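Zestberg - galerie : tri et sacs, local du rez-de-chaussée

La fiche d'entretien du local a été mise à jour le 21/12/2024 par Olesia Melnychuk. Elle concerne le poste déchets et ses abords. La fiche prévoit un passage de 15 minutes en fin de journée, sacs compris. Les remarques de Petro Kostiuk sur les consignes d'avril ont été intégrées.

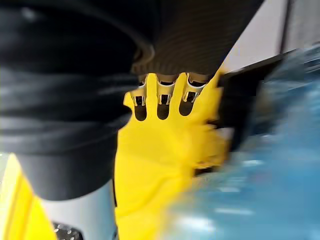 Vue rapprochée, surface sombre finement côtelée à l'arrière-plan.

Le poste déchets comprend un bac compact, posé directement au sol. Référence interne : Milla, sacs de 30 litres. Le sac se rabat sur le rebord avant fermeture du couvercle - un pli trop court glisse dans la cuve au premier dépôt. Les sacs de rechange sont commandés par 100 chez Derkach. Le sol se traite à l'aspirateur, bac déplacé, plinthe comprise.

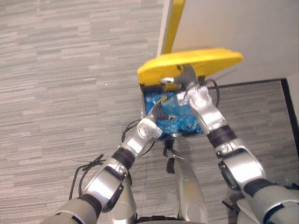

Bac rectangulaire à couvercle jaune relevé, sac plastique bleu en place, moquette grise à stries.

Les demandes de remplacement de couvercle ou de bac sont à adresser à Antonina Kushnir, avec la référence et le numéro du local. Délai habituel : environ 2 semaines.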